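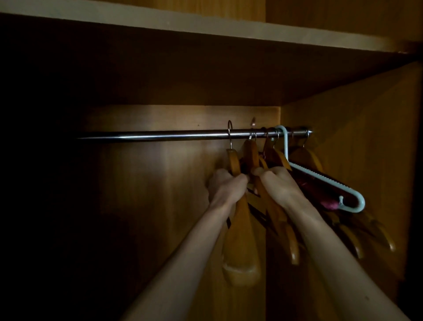 Scabies spreads mostly by skin against skin, and usually it takes more than a quick touch. The mite that causes it is too small for most people to see, and it travels slowly. Holding hands for a long time, sharing a bed or carrying a toddler on your hip will do it. A handshake probably won't. People who get the diagnosis tend to go home and look at everything they own with suspicion, starting with the closet. A bunch of hangers pushed to one side of a metal rod is low on the list of things to worry about, and so is a clean coat that hasn't been worn in a month. The mites need human skin to live on and usually die within two or three days without it.

Last winter the Krishnan Clinic in Novport treated 64 people for scabies, from 37 households. Most of them lived in Wakodside, the blocks of older apartments east of the rail yard, where families often share bedrooms. In December the clinic opened an evening session on Monday so that whole households could come in together after work.

That matters, as treating one person at a time rarely ends the problem. Someone who has never had scabies before may carry mites for four to six weeks before the itch begins. By the time a child is scratching at night, a parent and a sister may have it too and feel nothing. The clinic asks everyone in the home to use the cream on the same evening, whether they itch or not.
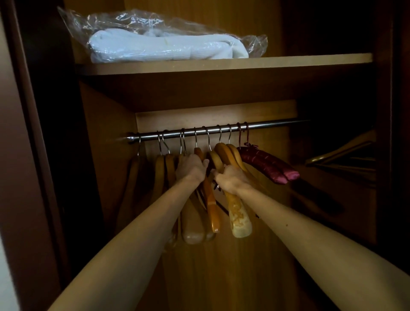

The usual treatment is a permethrin cream, applied from the neck down and left on for eight to 14 hours before it's washed off. A second round generally follows a week or so later. Young children and older adults may need it on the scalp and face too, and they should get advice first. Clothes, towels and bedding used in the three days before treatment go through a hot wash and a hot dryer. Whatever can't be washed can be sealed up. A clear plastic bag of the sort resting on the closet shelf is fine for this if it has no holes and is tied shut. The clinic's handout says to leave it closed for a full week, longer than the mites should need, and to write the date on it.

People miss spots. The cream has to reach between the fingers, under the nails, around the wrists, into the navel and between the toes. Anyone who washes their hands during those hours has to put more cream on them. Several families at the Novport sessions had already treated themselves once and had skipped the hands because they were cooking dinner.

The itch also outlasts the mites. It comes from an allergic reaction, and it can go on for two to four weeks after a treatment that worked. Many people take this as failure and use the cream again and again, which irritates the skin and makes the itching worse. New bumps or burrows after a month are a reason to go back.

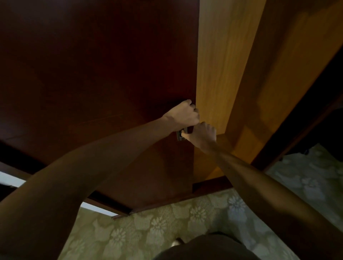
Hands are where a doctor often looks first. The burrows show up as short, thin, grayish lines, most often in the webs between the fingers and on the inner wrist, and they're easy to mistake for scratches. Hard surfaces get far more cleaning than they need. One household had wiped every knob and handle with bleach before coming in. A small metal latch on a cabinet, even one that people take hold of with both hands, is a very unlikely way to catch ordinary scabies.

Crusted scabies is different. It mainly affects people with weak immune systems and some frail older adults, and one person can carry thousands of mites or more. Furniture and floors then need thorough cleaning. Jillard, a nursing home on the north side of Novport, had one such case in the fall, and it took nine weeks before the last resident was cleared.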